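Skarnstead sim pack – worth paying for? (two arm gear task)

kwokfan59
Been on the Skarnstead trial since March, gear insertion scene mostly. Trial's nearly up and I need to decide tonight.
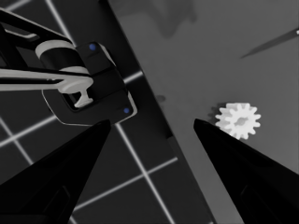
So, contact is decent. Small parts don't jitter like they did in Prundeo. Wrist view is usable right out of the box. Price is what's bugging me – 60 a month per seat, and we're 2 people.

lucie_lavoie
60 for that? Prundeo does the same thing if you turn the timestep down. Took me an evening.

kwokfan59
Tried that. Gears still creep when you close on them. What timestep?

lucie_lavoie
Will look when I'm home. Don't remember teh number

imine_user
Disagree with Lucie, sorry. Ran 1044 episodes in Skarnstead and had to throw out two. Prundeo was way worse for me, same policy. Shadows are nicer too if you train on pixels.

lucie_lavoie
Nicer, ok. Softer anyway. Does any of it transfer to a real arm tho? That's the only thing I'd pay for

imine_user
Partly. Pick yes, insertion not so much. Needed real demos on top.

Annick Lapointe
Ask them for the lab rate. It isn't on the pricing page, you have to email. Also export is locked on the trial so dont plan on keeping your scenes if you let it lapse.

kwokfan59
Wait, locked how? I exported a mesh last week

Annick Lapointe
Meshes fine. Full scene with the arms and joint settings, no.

kwokfan59
Ugh. ok. Emailing them now

lucie_lavoie
Still say Prundeo – will post my config later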